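About Trineck
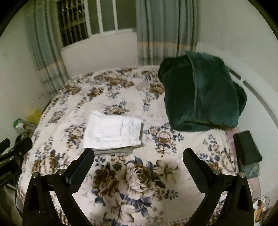
Trineck is a small website about the strange, the silly and the surprising things that happen in the world every week. We collect stories of animals in the wrong place, people with bad plans, and inventions that should have stayed on paper. Then we write them again in our own words, with some humor and, we hope, without cruelty.

The site was started by Anika Holloway, who is still our editor. At that time she sent a weekly email with odd news to her coworkers at a shipping office. The coworkers forwarded it to their friends, and when the list arrived at 227 addresses, her boss asked her kindly to use another mailbox. The first page of Trineck went online that August. It was a story about a goat which rode a city bus for seven stops, and it is still one of the most read pages we have.

Today we are a team of seven. Some of us grew up with English and some of us learned it later, so please forgive a sentence that walks a little crooked. We read local newspapers in many languages, and this is how we find stories that the larger sites don't see.

What we publish

The Brannigan Report comes out every week and is our main column. It has the best animal stories and the worst human decisions. Hukadetti is our section for television and nature films, where we talk about the scenes that made us shout at the screen. We also have a podcast of 44 minutes. It was planned for 30, but our hosts like to talk.

How we work

We check each story with a second source before we publish. If we can't find one, we say it in the text. We don't make fun of people who were badly hurt, and we don't use videos where an animal was put in danger for the camera. When a private person asks us to remove their name, we do it, normally on the same day.

Who pays for it

Trineck belongs to Storberg, a family publishing company which also makes puzzle magazines and calendars. Storberg doesn't choose our stories. Our income comes from advertising and from readers who pay 3 dollars a month for the version without ads.

Write to us

Did a moose visit your swimming pool? Did your neighbor build a boat that doesn't fit through the garage door? Please send us your story with the contact form. Anika reads the messages every morning before 9, and she answers most of them herself.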